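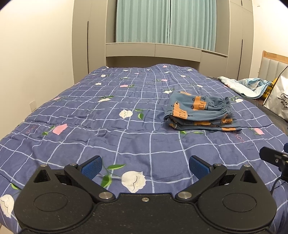

December 3, 2025

Rain again, and the 26 bus so late that I'd eaten half my sandwich at the stop before nine in the morning. I've promised myself I'll write this up tonight while it's fresh, because I let the whole of September go by without a line and now I can't remember a thing about it except the wasps.

Choir was the big thing today. Despina has finally handed out the parts for the carol evening over at Sitville and she's put me with the altos, which I've been quietly hoping for ever since my top notes began to go (they went some time ago, if I'm truthful, and everyone has been very kind). It's a different world down there! You have to listen so much harder. For years I've sailed along on the tune without a thought for the people underneath, and now I'm one of them, holding the same note for what feels like a fortnight and then moving up one and straight back down again. I came in wrong on the second page three times running, and Horacio, who was standing behind me with the tenors, hummed my note into the back of my collar until I got it.

We're doing number 157 in the old green book, the slow one, with no piano at all. Despina wants the last verse so quiet that we can hear the coats drying on the radiator. We got near it once, just before the tea break, and I had proper goosebumps, and then somebody's phone went off with that trumpet noise and we all fell about. 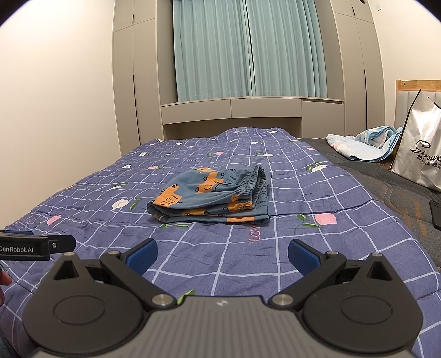
Tea was in the side room as usual. Horacio had brought a tin of those little caramel biscuits his sister makes, and I had two and then a third on the way out, wrapped in my music. He told me a long story about singing in a cathedral as a boy and being sick in his ruff, and I laughed so much that I missed most of what Despina was saying about what we're to wear. Black, I think, with something red. I must ring her tomorrow and find out whether a scarf counts.

Home by one, soup, and then an hour at the kitchen table going over my line with one finger on the little keyboard. Bar 19 is still a muddle. I can sing it perfectly well so long as I don't think about it, and the minute I do think about it, off I go with the sopranos like an old horse heading for the stable.

Must find the red scarf. Must also buy stamps, and lozenges, the blackcurrant ones.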